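3.2 How the visit was remembered in Getirdale

I came to the bishop's visit sideways. My plan for the October fieldwork was to ask people in Getirdale how they get along across parish lines, and I had a nice tidy interview guide for that, with headings and everything. But in the very first kitchen I sat in, the talk went straight to the day the bishop came to town, and it kept going there in nearly every kitchen after that. So I gave in (my notes from that week just say "bishop again!") and rewrote the guide.

In the end I recorded 31 interviews, 18 of them with people who had stood along the road or in the square that day. The rest had stayed home, were working, or had moved to town later and knew it all secondhand. I'll quote from both groups, and I want to say up front that the people who weren't there were often the better storytellers.

The basic facts aren't in dispute. The bishop arrived in the late morning, walked the last stretch up Workum Street, said Mass outdoors, and gave a short talk afterward in which he asked the two parishes to share their feast day again. They had held it separately for 50 years by then. He left before supper. Everything else depends on who you ask.

Take the walk. Snežana Golob, who sang in the choir of the upper parish, told me he stopped and shook hands all along the left side of the street, where her people were standing. Boris Grgić, from the lower parish, is just as certain he crossed over and spent most of his time on the right. I went back to each of them with the other's version, and neither would budge an inch! Boris did allow that the bishop "may have waved" to the other side.

I don't think either of them is making anything up. What I hear in both accounts is a claim about being seen. For people who felt the diocese had forgotten them, a handshake was evidence, and evidence gets kept. Several of the people I talked to could name the exact doorway they were standing in. One woman showed me the coat she had on.

How people found out about the visit turned out to matter more than I'd guessed. There was a printed notice, but it went up late, and most people say they heard by phone. Both parishes ran a calling tree at that time, and the order of the calls is remembered with real feeling. Danica Karagiannis was near the bottom of hers and still brings it up. "I heard it from the bakery before I heard it from my own church," she told me, and then she told me again when I was putting my shoes on to leave.

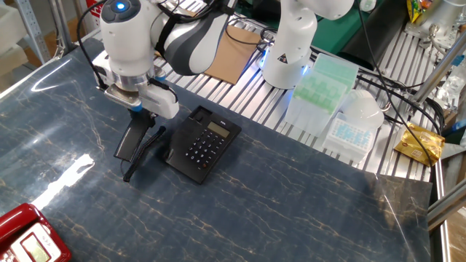
Figure 4. Desk telephone with its handset off the base.

The two calling trees never overlapped. I have copies of both lists, and there isn't a single name on both, even though some of the people on them were married to each other. In those homes the phone rang twice with the same news, once from each side. I love this detail more than I can justify in a paper of this length. It does show how complete the separation had become, though, and how ordinary. When I asked one couple if they'd ever thought it was strange, the husband said it was handy, because if one of them was out the other call would catch them.

It also explains something that had puzzled me in the parish newsletters. The lower parish printed its thanks to "all who passed the word," and the upper parish printed nothing of the kind. I'd read that as coolness toward the visit. Sota Ueda, who read an early draft of this section, suggested I check who typed the upper parish newsletter, and it was the same person who ran the calling tree. She wasn't going to thank herself in print. So much for my coolness theory.

The talk itself is where memories really start to pull apart. No recording has turned up, and the local radio archive at Skisteo has only a short announcement from the day before. What I have is people's recollection of one sentence. In the upper parish it tends to be "You have one saint between you." In the lower parish it's usually closer to "You are one people with one saint." Those may look like the same sentence to an outsider (they did to me). But I was corrected on it, firmly, more than once. The first version leaves two parishes standing, with something to share. The second one asks whether there should be two parishes at all, and at that time the lower church was the one with the bad roof and the shrinking Sunday crowd, so a merger would have looked very different from down the hill.

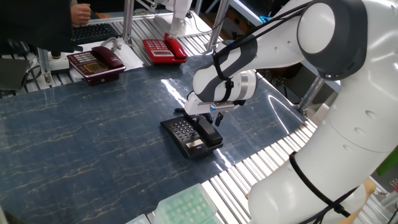 Boris is the only person who gave me both versions. He offered the first one early in our interview and the second one near the end, after we'd moved on to the roof. I pointed it out when I sent him the transcript and he wrote back that both were right. I've left it at that.

What did the visit change? If you count only formal results, very little. The shared feast day came back for 2 years and then lapsed. The usual reason given is a quarrel over the route of the procession, and I go into that in section 3.3. Orathai Wannasri has argued to me that I should call this a failed reconciliation and be done with it, and she may be right on the institutional side. But I keep running into smaller things. The choirs lend each other sheet music. Funerals are attended by both sides now, which older people insist was not the case before. The Gallagher hall, which used to be booked by the upper parish only, has had suppers from both for as long as anyone under forty can remember.

Would those have happened without the bishop? I can't tell, and my interviews can't either. People credit him for them anyway. When I typed up my last set of notes, dated 5/8/20, I had written in the margin that the visit works in Getirdale the way a wedding works in a family: everyone dates things from it, including things that were already under way. Snežana dates her knee trouble from it.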